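I only went to the Nivden open day because my sister had a spare ticket, and I'm so glad I did! Nivden is an old furniture town, and once a year the workshops along Carroll Street let people wander in. We started at Misico, where Peadar Coughlan has been refinishing cabinets forever. He let us try French polishing on a scrap board (mine came out sticky, my sister's was lovely) and talked nonstop about shellac.
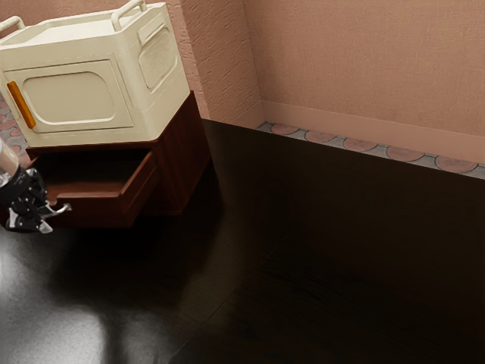
Lunch was soup and rye bread in the yard for two dollars, and then we got properly lost looking for Furnari, the veneer place. It's behind the church, up a ramp — ask for directions, the map is useless. 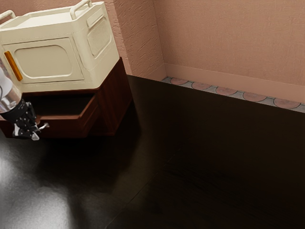 Cream appliance on a dark reddish-brown wooden cabinet

Furnari was my favorite. Rostislav Michalík runs the tours himself and he's a riot. He has nearly 190 kinds of veneer in drawers and wanted us to smell them all. The cedar, oh my! The February fire damaged the back room, so that part was closed.

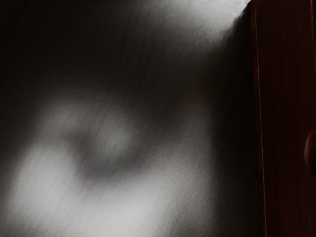
We bought two little offcuts of walnut on the way out and caught the late bus home. Parking looked awful, so take the bus if you go, and wear shoes you don't mind getting dusty.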